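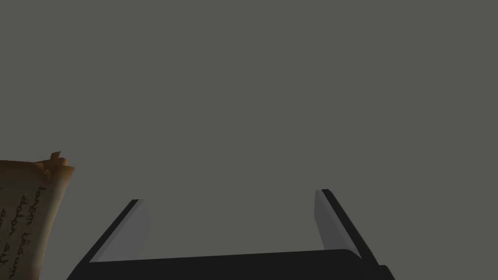 Home | Projects | Join | Contact
Search this site... Go

Plurnside Robot Club wants two more students for the Kimcombe project! We're teaching a simulated gripper to pick up odd-shaped things, and we meet in room 104 after class. You don't need to code yet — we'll pair you up. Write to Eyerusalem Gidey by the end of May.

Comments (2)
workneh: Are first-years ok?
E. Gidey: Yes, please come!
zenau55: Signed up, can't wait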